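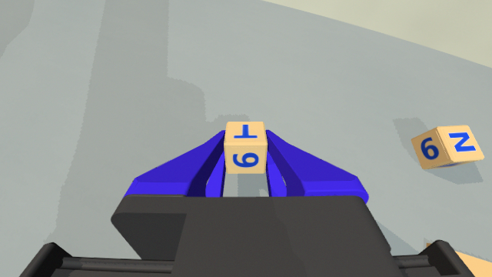
Home | Kits | Gallery | Support | Contact

Cikuvar Block Kit: Gallery

We've had so many kind notes since the Cikuvar simulation kit went on sale in October, and a good share of them ask the same thing: what does it look like once it's up and running? So we sat down with a pot of coffee and picked out a few favorites from the letter block workcell, one of the 12 ready-made cells that come with the kit (and the one we always open first, if we're being fair to the others).

You get the arm, the table, the blocks and the room around them, all of it yours to move and change as you like.

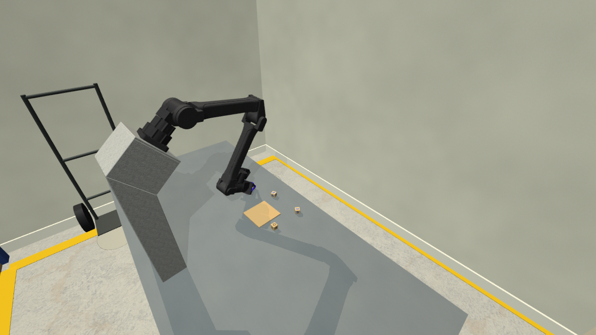 Murkbridge Learning Products Team

The whole cell from a little way back, with the arm on its speckled gray pedestal and the blocks near the flat orange square. We spent far too long on those shadows across the table, and we'd do it again! Lights can be moved in the scene menu, and up to six of them can be on at once.

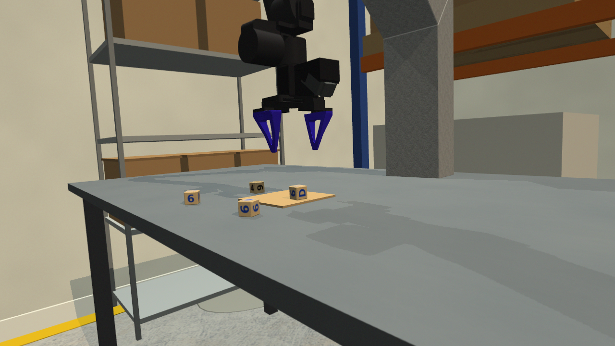
Do I need a real arm to use the kit?
The kit runs entirely on your computer, so a decent laptop is plenty to get started. If you do have an arm at home or at school, the add-on pack helps you carry your programs over.

From the side you get a much better feel for the height of the fingers over the table, and the shelves and boxes make it seem more like a place where people work. Everything back there can be switched off if your machine is older and starts to huff and puff.
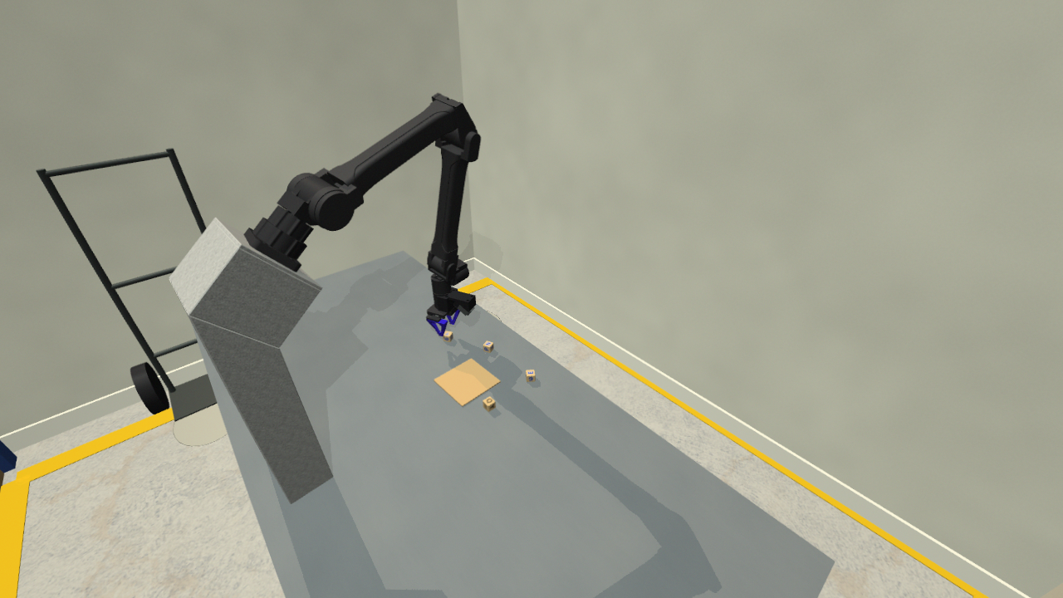
Reaching In Low

Blue fingers down near the blocks, with the elbow up high. This is the kind of reach we like newcomers to try early on, and lesson 3 takes you through it slowly, with plenty of room for bumping into things and starting over.

17 comments | 6 shares

Recent items
Du Plessis Gripper Pack: First Look
Flarora Lighting Add-On Gallery
Changing the Letters on Your Blocks
Cikuvar Setup Notes for Classrooms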